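Workitz to open second shared office building in Skaston

SKASTON, 2024-05-08 – Workitz, which rents desks and small offices by the month, will open a second building in Skaston this summer. The company has signed a lease on the former Baptista printing works on Canal Road and will run it alongside its current site near the train station.

The new building has two floors. The ground floor will hold an open work area, a kitchen and a room for talks and evening classes. Upstairs there will be 18 private offices, most of them sized for teams of two to four people. Bike parking is at the rear, with access from the side street.

Workitz opened its first Skaston site with desks only. Demand for rooms with a door that closes has grown since then, and the waiting list for private offices was closed to new names in February.

"People start with a desk in the open area, then they hire someone and need a room," said Jolán Dudás, managing director of Workitz. "Up to now we have had to tell them to look elsewhere. Several of them left town to find space, and we would have liked to keep them."

The renovation is being carried out by Setel, a local building contractor. Work on the roof and the front windows is finished. Electrical work and the new heating system are next, followed by interior walls and painting. The loading door on Canal Road will be kept and glazed to bring daylight into the ground floor. The Baptista name, painted on the brick above the entrance, will also stay.

"The structure is sound and the floors were built to carry printing presses, so we have not needed to add any steel," said Américo Fonseca, site manager at Setel. "Most of our time has gone into insulation. It was a cold building."

Monthly desk memberships will cost the same at both locations, and members will be able to use either one without an extra charge. Private offices are leased for a minimum of six months. Rent includes heating, internet, cleaning and mail handling. Meeting rooms are booked separately – members get a set number of free hours each month and pay by the hour after that.

The talks room will be available to local clubs and nonprofit groups on weekday evenings at a reduced rate. Groups should apply in writing and include the number of people expected and the hours needed.

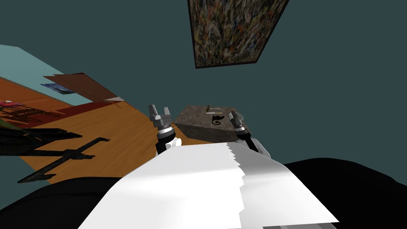 Can current members move to the new building?

Current members can transfer at any time after opening by giving 19 days' notice at the front desk. Their deposit moves with them, and there is no transfer fee.

Applications for private offices open next month. Companies already on the waiting list will be contacted first, in the order in which they signed up. Viewings will be arranged once the interior walls are in place.

Press contact: Jolán Dudás, Workitz, Skaston. Floor plans and a price list are available on request.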